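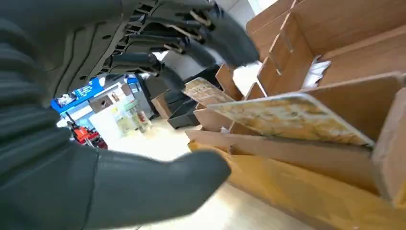 Skip to content
Home | Visits | Workshops | Map | Contact

Visit report: the open day at Mac Suibhne, Omham

Mac Suibhne makes and sells decorative panels from a two-story brick building on the canal side of Omham, ten minutes' walk from the station. I went to the winter open day on Monday, December 12, 2022. Entry was free, but you had to book a slot online, and mine was the first one of the morning.

The company started out doing tabletops for cafes. The tabletops are mostly gone now, and what they sell is small panels with printed or poured patterns: marble looks, stone looks, a few plain colors. People use them behind a sink, as shelf backs, on the front of a drawer, or as a sample to show a client before ordering something bigger. They keep 487 patterns on the books. Most of those are made only when someone orders them.

The tour was led by Myfanwy Pritchard, who runs the packing floor. She had been asked to start at the pattern room upstairs but took us to packing first, on the grounds that it would be too noisy to talk there after the morning break. I was glad of the change. I've seen pattern rooms at other places and they all look much alike. I had never given any thought to how flat, breakable things get into a box.

They use plain corrugated cardboard boxes with cardboard dividers inside. The dividers arrive flat, with notches cut in them, and slot into each other at right angles to make compartments. Once they're together they hold each other up, and you don't need tape. Each panel goes into its own compartment on its edge. Pritchard said the edge is the strong direction, and that a panel laid flat with others on top of it will crack in the middle if the box gets dropped.

A panel doesn't have to stand straight while the box is being filled. It can lean on a divider, and it gets set upright when the padding goes in. What they watch for is a corner sitting on top of a divider when it should be down between two of them. If the lid is closed on that, the corner chips. Chipped corners were the main reason for returns until they changed the divider height in February.

The marble patterns are the best sellers, mostly the cream and gold ones and the beige with brown swirls. I prefer the second sort. The gold looks a little rich to me under shop lighting, though in a kitchen with a window I expect it would be fine. A couple from Nunmont who were on the same tour bought four of the cream and gold for a hallway shelf and had them packed in front of us.

After that we went upstairs. The pattern room has long drawers, labeled by family, and you are allowed to open them. Gloves are provided. I spent longer on the grays than I had planned and missed most of the talk about sealing. From what I did hear, every panel gets two coats on the face and one on the back, and the back coat is there to stop the panel from bowing.

The building sends out 300 boxes in an ordinary week. In the run-up to the holidays it has been as many as 3000 in a month, and they were still catching up on the day we were there. The Wudden range, which was supposed to be on show, hadn't come back from being photographed. There was a leaflet about it instead. It is meant to be a thinner panel for furniture fronts, and it will need a different divider with narrower slots.

The shop is on the ground floor by the exit. Seconds are in a rack to the left of the counter and are much cheaper than the full-price stock. Look at all four corners and the back before you pay, as seconds can't be returned. I bought one beige panel with a small pit near the edge, for the top of a side table. The counter will pack seconds for you if you ask, in the same sort of divided box, and they take old boxes back if the dividers are still in good shape.

Practical notes

Parking is in the yard behind the building and fills up early. The stairs to the pattern room are steep and there is no elevator. Tea and coffee were set out in the shop, and there is a bakery over the bridge that does a decent cheese roll. The tour took a little over an hour with questions. Children are allowed on the ground floor only.

The next open day is planned for the spring, and bookings will go up on the Mac Suibhne site. The Wudden panels should be out by then.

Get our visit reports by email. Enter your address to sign up for the newsletter. You can unsubscribe at any time.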